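Plaltdale Community Help > Small business > Stock and storage

Yearly stock count with very small parts, how do you do it?

Posted by Vilameck, Apr 27, 2022

Hello to all. I keep the stock list for a small shop that sells spare parts by mail. The list says we have 3,248 pieces, but every week we find that something is missing or that we have more than the list says. Our bookkeeper wants a full count before the end of May.

Last year we counted every piece by hand and it took too many evenings. Two people counted the same shelf and got different totals, so we counted again and got a third one. My questions are these: is it allowed to weigh the parts and calculate the number? Must we close the shop during the count? And how do you remember what is already counted? We use open yellow bins, two on the left side of the table and two on the right, with a steel tray between them.
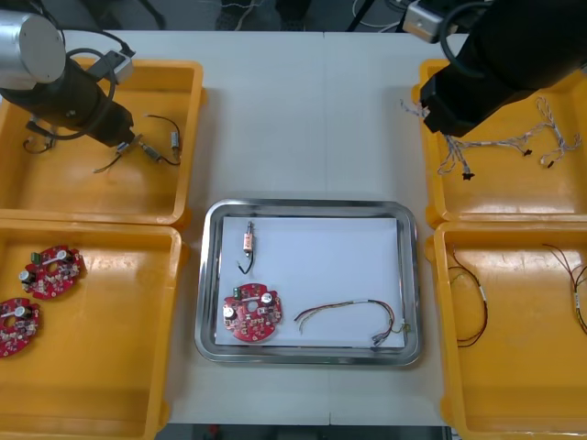 Clerkard
Member, 400 posts

I did this work for several years in a bicycle parts store, so I will answer in the order in which I would do it.

1. Choose a cut-off time. Everything that leaves before this time is written off the list first. Everything that arrives after it stays in its box, unopened, with a note. Most wrong totals come from this point and have nothing to do with bad counting.

2. Give every place an address before you start. A shelf has a letter and a bin has a number. If your shelves or tables have steel tubes like mine, tie a paper tag on the tube. Tape leaves glue on polished steel and it is a pain to remove.
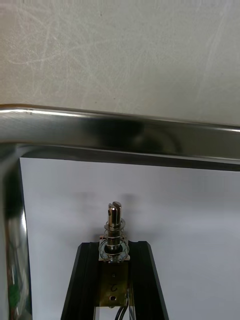
3. Print the sheets without the old quantities. When people see the number they expect, they stop counting when they reach it. I have done this myself.

4. Count the expensive parts by hand, twice, with two different people. Cheap screws and washers you can weigh. Take a sample of 100 pieces, weigh it, and write the sample weight on the sheet.

5. When a place is finished, put a colored sticker on its tag. No sticker means not counted, also if somebody tells you that it is.

You don't need to close for the whole day. We closed one aisle at a time and it worked well, but please ask your bookkeeper if weighing is accepted for your kind of goods.

Fagundes

just use an app, there are many free ones. we have 3,000 items in ours and never had a problem

Vilameck

Thank you Clerkard, this is very clear. The printed sheets were my mistake, they had the old quantities on them. Fagundes, which app do you use? Can it work with parts that have no barcode? The round red boards, for example, come to us without any bag - they go directly in the bin.
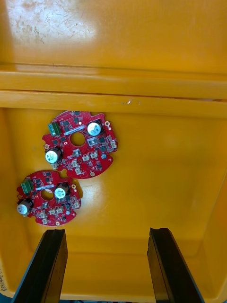 Page 1 of 3

Clerkard

For parts without barcode, put the code on the bin and forget the part. One kind of part in one bin, always. If you must mix two kinds, put a smaller box inside and give it its own address, for example B4-1 and B4-2.

Also the boards should be in antistatic bags if you are going to sell them. Ten in a bag is a good size. Next year you count the closed bags and only open the last one.

Vilameck

We will order the bags this week. I will write again in May to tell you how far the total was from the list.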